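Search this site Search Enter keywords

Surfaces and Dividers: Notes for Week 8
November
By the Lundcombe course team

Gloss white, clear sheet, green wall

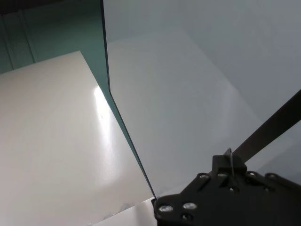
One reader of last year's handout wrote in that gloss white is the easiest finish to live with, that it wipes down in seconds and makes a small room feel bigger, and asked why we were so sour about it. Fair question. We're still sour.

Take the wiping first. A smooth, glossy panel gives dirt little to hold on to, and I'll grant that. It also hides nothing. One dark speck on a white face will draw the eye from across the room, where the same speck on a mid-grey matte board would go unseen for a month. Whether that counts as easy depends on who's holding the cloth.

Then the glare. Put a light near a shiny panel and you get a bright streak, and it moves when you do. The Witurstead catalogue calls this "liveliness". Try reading a label beside it. Before anyone specifies gloss, stand where the user will stand, with the lights on, and look.

"Makes the room bigger" is a claim I'd like to see tested. The Hou showroom is the usual evidence, and it has high ceilings and nothing in it.

Clear dividers

Glass or acrylic? Looking at a photo, you often can't say. A greenish edge suggests thick glass, but don't write "glass" on a schedule on the strength of a colour. Check the order or ask the supplier. Acrylic scratches more readily and weighs less. Glass costs more to shift when you change your mind.

Seen edge-on, a clear sheet shrinks to a dark line. Seen face-on it can vanish, so think about where people will be walking.

Wall colour

Greyish greens are back, and every paint firm has one. Drirusar's sample card shows its version as a single flat tone. No wall behaves that way: the colour goes darker away from the light, and any groove or seam adds a shadow of its own. Paint 2 test patches, one near the lamp and one in the far corner, and judge them in the evening.

For next class: bring one catalogue claim about a finish and say how you would check it.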